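The Town Hall That Lets Ten-Year-Olds Ask About the Drains

Go to a council question time in most places and you'll find a thin row of coats, a jug of water and somebody cross about parking. Go to one in Gamby in September and you'll have to stand at the back! Once a year the council hands its chamber over to the children of the town's 4 primary schools, and for one long, noisy, thoroughly cheering afternoon the elected members have to answer whatever they're asked.

I went along expecting something sweet. What I got was the best political session I've sat through in years. A girl in a bobble hat wanted to know why the Fleslow road bridge had been "closing soon for repairs" since she was in nursery, and she wouldn't let go of it (three follow-ups, each sharper than the last). The deputy leader tried a joke. She waited for it to finish and asked again.

The idea came from Nivaldo Moura, who was elected for the Solís ward with a majority of 77 and decided that anyone who'd scraped in like that ought to be listening harder.

"Adults ask you things to find out if you're on their side," he told me. "Children ask because they want the answer. It's far more frightening."
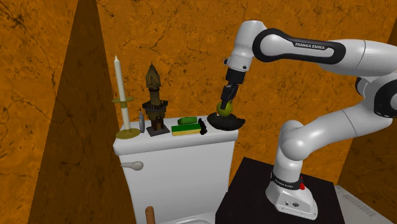
Public toilets took up the whole second half, and rightly so. Gamby has closed most of its own over the years, and the children from the Wusier estate had noticed, as anybody would who has been caught short on the way home from the park. They had a budget line to quote (542 pounds for a sign pointing to a block that has been locked ever since) and they had ideas by the armful. One boy wanted proper colour on the walls, orange for preference, with dark veins running through it like marble, and a good thick lid on the tank so you'd have a shelf to put your things on. The member for public works wrote it all down, and I do believe he meant it.

Then came the vote. It isn't binding, but the council has promised to debate the winning motion in full, and 200 small hands went up for reopening the block by the bus station. The cheering went on so long that the mayor gave up on her bell.
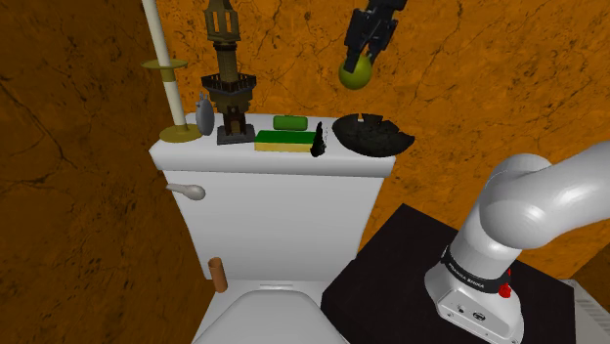 A yellow-green ball held over the tank, with a dark bowl close by.

The full debate is down for the winter sitting, and Moura has asked for the public benches to be kept free for the schools. The girl in the bobble hat has already put in a written question about the bridge.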